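## Chapter 4: The Shared Table

Every faith community that has ever owned a folding table has, sooner or later, held a dinner for the neighbors. The invitation says that all are welcome. The menu, if planned by one person in a hurry, says something else.

Consider the town of Lencho, where the Vukia Interfaith Supper began with 70 guests and a large pot of lamb stew. The Orthodox Christians were in the middle of a fast and ate bread. The Hindu families ate the same bread. Hamdia Gebru, who had helped write the invitation, later called it "a very successful evening for bread."
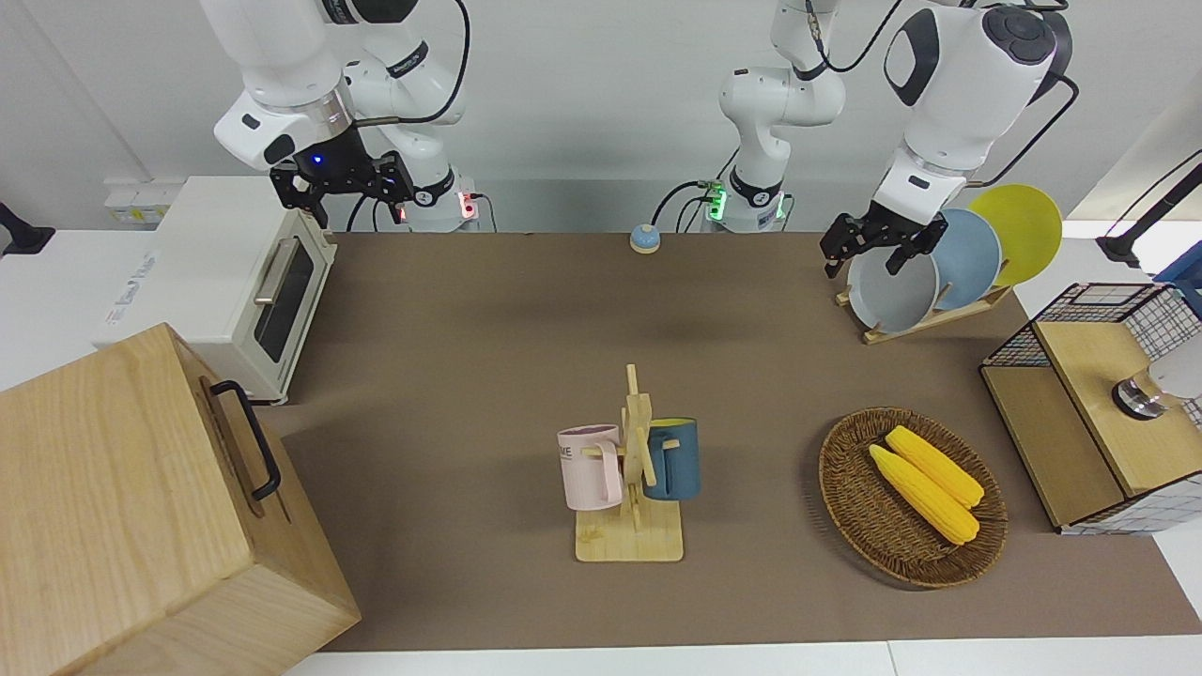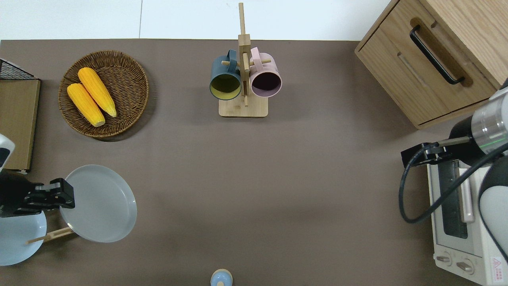
The supper survived, and by its tenth May it was feeding 2,000 people. Its rules were changed along the way, mostly after arguments. Food was labeled. Grace was said silently, then aloud, then silently again. Wondimu Teshome proposed a seating plan that would mix the congregations, and guests moved their chairs back before the soup.

In this chapter we ask what a shared meal can do and what it is merely hoped to do. We begin with hospitality as a religious duty – several traditions treat it as one, with differing views on how long the guest may stay – and then turn to food laws, fasting and the delicate matter of who washes up.

**Key terms:** hospitality, fast, commensality, food law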